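Community Help > Workshops & Small Business > Automation

Is a demo on a screen worth anything? Open day invite from a robot integrator

Posted by flatbench_dee
Saturday, March 25, 2023
Tags: open day, demonstration, simulation, buying advice

I help run a small shop that assembles and repairs kitchen cabinets. Doors, hinges, handles, the odd built-in. We are not a factory. My business partner has been getting mail from a firm called Feltden, and last week he talked me into going along to their open day. I went in a bad mood and came out of it more confused than anything, so I'm hoping somebody here has been through this.

The idea they are selling is a robot arm that can work in a room that already exists. Open a cabinet, take something out, put it back, close up. They call the package Rurow. I had expected an arm bolted to a table and a lot of cables. There was one of those, in the lobby, and it handed out pens. Fine. It did that well enough. But the part we had driven out for, the kitchen work, was all on a screen. A man named Evaristo Ruggiero ran it, and he was pleasant and didn't rush anybody, but every time a visitor asked when we would see it done with real doors he said the real cell was "being recommissioned." I asked what that meant and got a longer version of the same sentence.

So we sat on folding chairs and watched a computer kitchen. You look over the top of the gripper the whole time, as if you were riding on its wrist. They sent a folder of stills afterward to everybody who signed the sheet, and I've put one in so you know the kind of thing I mean.

The cabinet door looks nice. I'll give them that. I've been handling wood doors for 19 years and the grain is better than I would have guessed. But grain isn't what gives you trouble. What gives you trouble is a door that has dropped on its hinge, or a catch that sticks in damp weather, or a handle some customer has put on with one screw. I asked whether any of that was in the program. He said it "could be parameterized." I wrote that down because I wanted to look it up later. 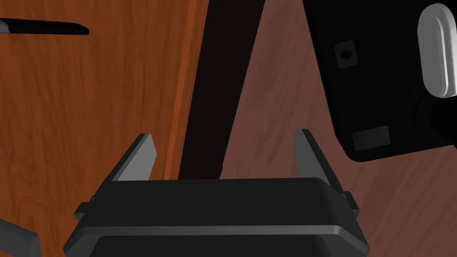 What I'd like to know

First, does a demo like this tell a buyer anything at all? My partner says airline pilots train on simulators and I should stop complaining. I say the pilot gets in a real plane before I get in it with him.

Second, is it normal for an open day to show only the simulated version? They had us there for 3 hours, and a good part of that was lunch.

Third, they want a deposit to "hold a pilot slot." My partner is ready to pay it. I'm not. What should I ask for before any money moves?

I'm not against robots. I would love to have something else open and close a door 50 times while I check the soft-close. I just don't want to buy a cartoon of it.

mancuso_line2
Works with this stuff

I've been on both sides of these visits, as a buyer and, for a couple of years, as the person standing at the screen. I'm going to be a bit kinder to them than you are, and then less kind.

A simulation is a normal tool. People use it to work out reach, to see whether the fingers can get at a handle without the wrist hitting something else, and to train or test the software without wearing out an arm. Look at your own picture. There's a cabinet door on one side with a black handle bar up in the corner, and a black housing of some sort overhanging on the other side, with the gripper at the bottom between them. Two fingers standing well apart, nothing between them. Whether an arm can get to that handle and swing the door without catching the thing on the right is a fair question to put to a simulation, provided somebody has measured the real room and the real arm and put those measurements in. Ask if they did. If it's a stock kitchen that came with the software, then all you watched was a stock kitchen.

Now the less kind part. What a simulation is bad at is contact. Friction, a sticking catch, a bit of play in a hinge, a finger that slides along a handle when it should hold. You can put numbers in for these, and that's what "parameterized" means: there's a box where a number could go. It doesn't mean anyone has typed a good number into it. A door that swings beautifully on screen may be swinging that way on default settings.

As for the deposit, here is what I'd ask for before paying. I'd want it in writing.

A visit where the real arm works on a door you brought. Bring an ugly one. Bring the one with the dropped hinge. If they want to choose the door, you've learned something.

The full run, including the failures. When I did demos we had a clip that we loved, and it was the best of a long afternoon. We never said so and visitors never asked. Ask how many tries were made that day and how many of them somebody had to step in on.

Who resets it. A robot that opens a cabinet and then needs a technician to put everything back hasn't saved you anything. Watch the people in the room more than the arm.

A condition on the deposit. It comes back if the real cell does not do the agreed task on your door by an agreed date. A firm that believes in its machine will grumble and sign. At Mancuso we were asked for this twice and signed both times.

On your second point: yes, I've seen it, usually when the hardware is late. It doesn't prove anything bad. But "being recommissioned" can cover a lot, from a swapped motor to an arm that hasn't been delivered yet. I'd call and ask what was wrong with it and when it last ran. They may tell you. People on the technical side are often quite open once the folding chairs have been put away.

Your partner's pilot comparison is a good one, by the way, only he has it backwards. Those simulators get checked against real aircraft. Ask Feltden what theirs was checked against.

gus_on_third
New member

dont pay it. we went to one of these for a pallet thing, different company, Flatura. lovely sandwiches. the screen version never dropped a box and the real one dropped 2 while we were standing there, and thats with their own boxes.

also if they give you a folder of pictures see if theres any from the real cell in it. ours had none and my boss still signed

flatbench_dee
Original poster

Thanks, both. I went through the folder again and it's all computer kitchen. The only real robot in there is the pen one.

I called this morning and got Mr. Ruggiero, who to be fair picked up on the second ring. I asked what the screen version had been checked against. He said there was "internal validation" and that he'd see what could be shared. I asked if I could bring a door. There was a pause, and then he said he didn't see why not, and he'd come back to me with a date. No date yet.

I also asked if the kitchen was measured from a real one. He said parts of it. I asked which parts. He's coming back to me on that as well.

The deposit stays in our account for now. My partner is sulking about the pilot slot. He says it'll go to somebody else, and I've said they're welcome to it.

I've already picked out the door. It's off a corner unit that came back in March, the top hinge is bent and the handle turns in your hand.

mancuso_line2
Works with this stuff

Good choice of door. Bring a straight one too, though. If it can't do the bent one you'll want to know whether it can do any, and it gives them somewhere to start. Most arms will need a few goes to find a handle they haven't met, so don't walk out at the first miss. The time to worry is when somebody starts retyping things between every try.

Take a tape measure and a screwdriver. And ask to stay through the setup. They'll offer you coffee in the other room while they get it ready – say no to the coffee.

tlw_hinges

I have a related problem with soft-close dampers on a corner unit, should I start a new thread or can I put it here?

flatbench_dee
Original poster

New thread please, but tag me in it. Dampers I can help with.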